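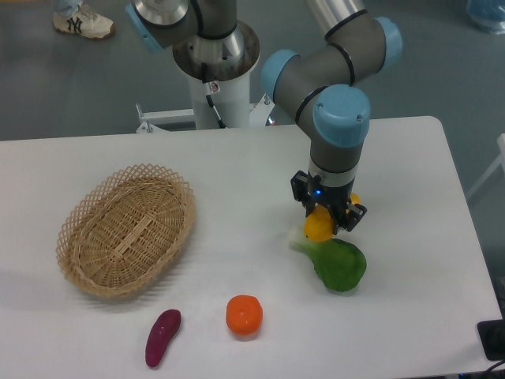
A robotic arm holding an item over a white table.

Reading time: 3 min

Handheld makers are selling repairs this year

Stellel will sell spare sticks, batteries and screens for its Drillcombe handheld from March. A replacement stick costs $9 and a battery $36, against $400 for a new unit.

Rival Nomix already does something similar, though its parts go only to approved shops. Stellel is selling straight to players, with printed guides in the box.

Stick drift is still the main complaint among owners. Paiva, which runs a chain of game stores, charges $30 to fix it and plans to keep that price. The store expects simple jobs to drop off -- cracked screens are another matter, and most people still want those done at the counter.

Sign up for our weekly newsletter. You can unsubscribe at any time.

Contact us | Back to top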